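Jusstead Drinks Station: where we are at the end of June
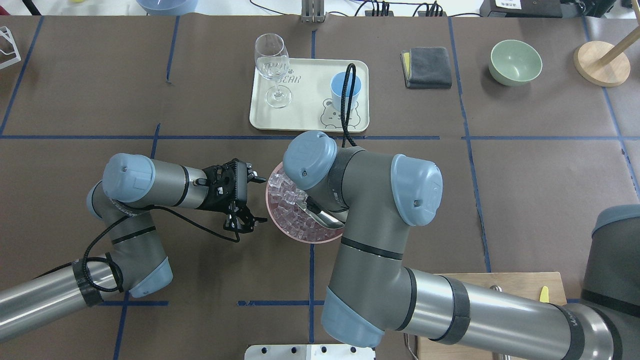

Timo Teuber
Project lead, Jusstead

Hi all, and thanks for being patient with me, I know this one was meant to reach you before the Bastos visit!

The big thing this month is ice. We've moved from one glass at a time to a proper little setup: pink bowl for the ice, metal scoop, and the glass and the blue cup together on the cream tray (yes, the one with the bear on it, everybody asks). The tray stays at the back of the table and the ice goes in front of it, so the scoop doesn't have far to travel. I taped the table into a grid with dark blue tape and I wish I'd done that in April. Resetting between rounds used to be a lot of squinting and nudging.

We finished 166 rounds out of the 200 we promised you. The other 34 are waiting on ice, plain and simple. Our freezer makes it slowly and a bowl left out too long clumps together, so I'd like to spend a bit of the supplies money on a countertop ice maker. Mulero has one in stock and will hold it for 72 hours once you say yes.

Still to do: the green bowl, which I want for lemon slices, and wiping up drips. The sponge and the gray cloth live on the right side of the table for now. Pliltis is sending 4 more glasses in a taller shape, and I'll start on those in July.

Timo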